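Sakiveo Community > Home & Family > Toys and playrooms

How do you keep little toys from taking over when you don't have a playroom?

skirent_mom
Posted in August, 18 replies hidden

We're in a small apartment and my daughter plays on a blanket on the floor. She has one cardboard box for her small stuff and I swear it was under control in the spring. Now everything goes in there in one heap and the rocket doesn't even fit unless it goes in corner to corner.

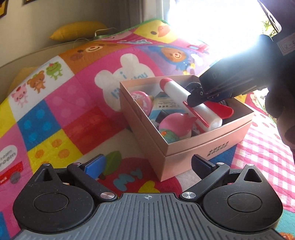 The pink box, rocket and all

I've looked at the Notora drawer units but they're 200 for the size I'd want and I don't have the wall space anyway. I don't want to get rid of the box either, she loves it – it's pink, so that's settled. Do I sort it? Get a bigger one? She's four, if that matters.

bautista_b
11 helpful votes

Keep the box! A four year old who puts things back in a box is already doing great. What I'd do is take the long stuff out and let it live somewhere else, because one long toy eats up the room of six little ones. Our foam rocket stands in an old umbrella stand by the door and my son thinks that's its launch pad.

Then I'd tip everything else out onto the blanket with her and make piles. Soft things in one, stamps and anything with ink in another (please check the caps, I lost a good couch cushion that way), and little figures in a third.
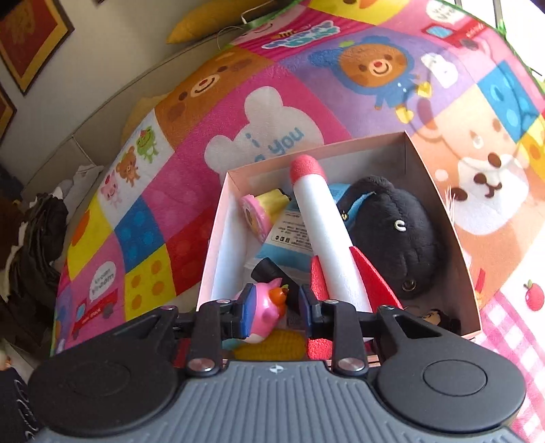

The soft pile can go in a pillowcase on a hook, and the stamps do fine in a zip bag with some paper. Whatever's left should sit in the box with room to spare. Also look underneath for cards and flat packaging, I always find a layer of it at the bottom of ours. We do the big tip-out before bath time, maybe once a month, and it takes less time than you'd think.

If you do want to buy something later, get a low open bin. Lids are where tidying goes to die in our house.

notsotidy569

just get a second box and swap them every couple weeks. kids forget what's in the other one and it's like new toys. shoe boxes work, mine have lasted ages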